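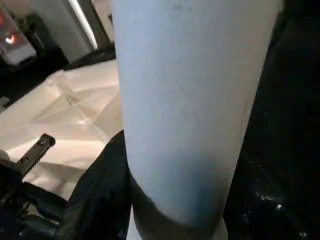

Two-Arm Handling – notes from the Haugland visit

OK, so these are my notes from our trip to the Haugland open day, tidied up a bit for those of you who couldn't make it (and for those who spent the whole time at the snack table, you know who you are!). Please read them before you start Worksheet 2.

Our host was Tahira Niazi, and she was great. She gave us a ten-minute talk on how her group thinks about big, light, awkward things, and then let us stand closer to the arms than I expected. Her main point was that one arm is fine for a cup or a box, but as soon as the thing is wider than the gripper can control, it wants to swing. You hold one end and the other end goes wherever it likes. A second arm fixes that and gives you a new headache, which is that the two arms now have to agree with each other all the time.
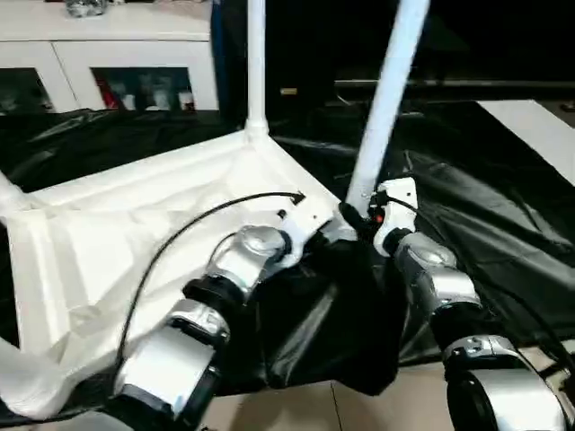

Fig. 1. Both arms working at one joint of the white frame.

Words you'll need for the worksheet:

Closed chain – two arms and the thing they both hold, all linked in a loop. Move one arm and the other has to follow, or something bends.
Internal force – the push or pull the arms put on the object between them that doesn't move it anywhere. Too little and it slips, too much and it cracks.
Reach – how far the wrist can go before the elbow runs out of room.

Danish Bhutto asked why you wouldn't just make one arm the boss and let the other one go limp. Good question! Tahira said people do exactly that, and for slow work it's often plenty. 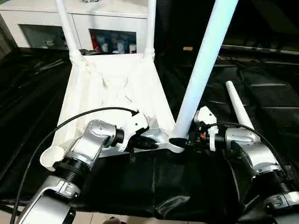
Last changed: 28th June

Shagufta Soomro wanted to know about grip points, so we had a long chat about that (I missed half of it, so Shagufta, please send me your notes). The short version is that thin bars are nice to hold but easy to twist around, and flat panels don't twist but give the fingers nothing to close on.

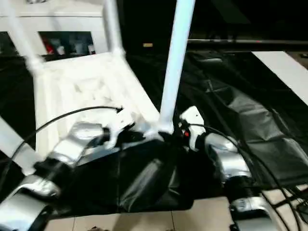

Cable routing is the thing I nag you about every term, and I'm going to do it again. When you plan a path, you plan for the joints, and then you forget that every wrist has a cord hanging off it that needs somewhere to go. Look at the black cable on the left, looping right over the seat of the tipped-up chair, with the chair's legs sticking up beyond it. Now imagine turning that wrist half a turn, and ask yourself what the loop could catch on. I want a sketch of that from everyone, with the cable drawn in – pencil is fine.

Worksheet 2 is worth 10 points. Work in pairs, and hand it to me or Humaira Shaikh.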